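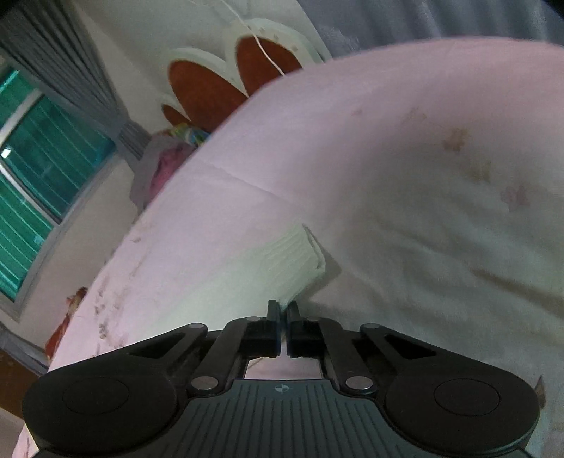
sock edge at the fingertips, gripper no. 2

gritpin: Need a sanity check on the hand-held grippers, the Orkex ones. Left finger lags the right on close. Not much, but the tips land crooked on thin knits and I lose the edge. Cleaned the pivots, no change. Counter says 3448 closes since the last teardown. Worn pins or linkage out of square?

su_bench: pins. always pins. pull the two lower inner ones and roll them on glass

tallow88: Disagree, check the finger pads first. If one pad sits proud it touches early and looks just like lag. Had this at the Litville shop, swapped a full set of pins for nothing.

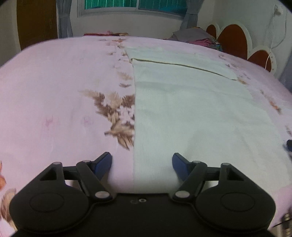
gritpin: ok tried both. Pads are seated flush, straightedge across the tips. Lower left pin has a flat spot I can feel with a nail. Right one is fine. So Su_bench gets half a point. Still dont get why only the left

su_bench: half?? also you probably pull the trigger off to one side. everybody does. loads one arm more

tallow88: One flat pin at 3448 closes is early. Mine went well past that. Are you oiling them? Oil plus lint = grinding paste, esp on bedding and towels. 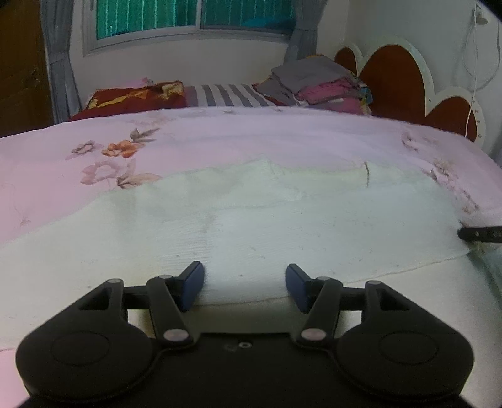 gritpin: Light oil, yeah. Every 598 closes like the Clustar sheet says.

tallow88: There it is. That sheet was written for hard parts. On cloth run dry, or a dry PTFE film. Wipe the joints with a lint free rag every 474 closes and leave it.

su_bench: no no no. dry pins squeal and then they gall. one tiny drop, wipe off ALL the excess, cycle it 30 times, wipe again. been doing it that way for ages

tallow88: And how often do you change pins?

su_bench: ...often enough
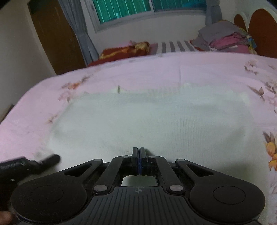 gritpin: New pins in, both lower ones so they match. Tips close square now, no lag by eye. Going dry on this one and a drop on the other, same cloth, same bed, will compare at the next teardown. One thing, the snap ring on the left side was a pain, flew off twice. Do them over a tray

su_bench: mark which is which this time

tallow88: Check the trigger return spring while its open. Weak spring will give you slow opening and you'll blame the pins agian

gritpin: already closed it up. ugh. ok tomorrow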